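Compartir 170 | Comentarios 7

Pagar por el simulador antes que por el brazo

31 de octubre de 2022

Dromham lleva todo octubre vendiendo su kit de automatización para talleres pequeños y por fin lo he probado. Opinión rápida, que tengo otras dos cosas que entregar: sí al simulador, no al paquete entero. Y con matices. Muchos.

El paquete básico son 400 euros al año. Incluye el entorno simulado, una biblioteca de brazos y mesas, y un módulo de tareas que firma Mendwood. El completo sube a 1.158 y añade soporte, importación de piezas propias y lo que ellos llaman "traslado asistido", o sea, alguien al teléfono cuando lo pasas a la máquina de verdad. Por teléfono. En horario de oficina.

Mi postura de siempre: un taller de cuatro personas no debería comprar un brazo sin haber perdido antes unas cuantas tardes moviéndolo en pantalla. Lo he visto demasiadas veces. Se compra el hierro, se atornilla, se hace la demo para los clientes y a los tres meses tiene una lona encima. El error caro es ese. Cuatrocientos euros de licencia al lado de eso, calderilla.

Dicho esto, la simulación de Dromham tiene sus cosas. Arranca lenta. Los menús están traducidos a medias (hay un botón que pone "Guardar as", tal cual). Y la primera hora se va entera en entender dónde se cambia el punto de vista, que por defecto sale torcido y con la mesa cayéndose hacia un lado. Se acostumbra uno, pero vaya.

Lo bueno: la tarea de manipulación sobre mesa. Piezas pequeñas, juntas, cerca de la base del brazo. Justo lo que hacemos en un taller y justo lo que los folletos no enseñan nunca, porque en los folletos el robot siempre coge una caja enorme en medio de la nada. Con la pinza bajando entre objetos tan pegados se aprende mucho y deprisa. Sobre todo a desconfiar del codo, que sube muchísimo cuando el brazo se pliega sobre sí mismo. En mi taller real, con la balda que tengo encima del banco, esa postura sería un golpe seguro.
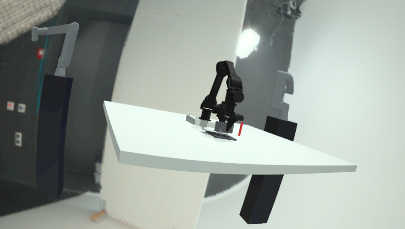 Lo que no me convence

El negro sobre negro. Un brazo mate, una pinza del mismo color y debajo una placa oscura: a ratos no distingo dónde acaba el dedo y donde empieza lo demás. El palito rojo en cambio se ve perfecto. Pues que dejen cambiar los colores, no pido la luna. En la versión básica no se puede, o yo no he encontrado dónde.

Segundo, la mesa. Blanca, lisa, casi toda despejada. Mi banco no ha estado así ni el día que lo monté. Se agradece que alrededor haya paredes, placas en la pared, otros brazos en sus pedestales, algo de entorno. Pero el desorden que importa es el que está al alcance de la pinza, y ahí falta viruta, falta un trapo, falta el café de alguien. Un robot que solo ha trabajado sobre blanco impoluto no sabe nada de mi vida.

Tercero, el precio del completo. Por la diferencia, Standar te alquila un brazo real una semana, con técnico. No es lo mismo, ya lo sé, pero si tengo que elegir entre el teléfono y el técnico, no hay discusión.

Y luego está Dobos, más barato, sin módulo de tareas y con una comunidad que contesta. Lo usé el año pasado. Más feo, más rápido. Para quien sepa programar un poco me sigue pareciendo la compra sensata.

Entonces qué

Si nunca habéis tocado un brazo: el básico de Dromham, un año, y a equivocarse gratis. Si ya tenéis uno parado en una esquina, tambien, que igual lo resucitáis. El completo ni mirarlo hasta que arreglen la traducción y pongan el soporte por escrito. He preguntado por la importación de piezas sueltas sin pagar todo lo demás y me han dicho que "está en estudio". Si contestan algo más concreto lo añado aquí.

7 comentarios | Compartido 170 veces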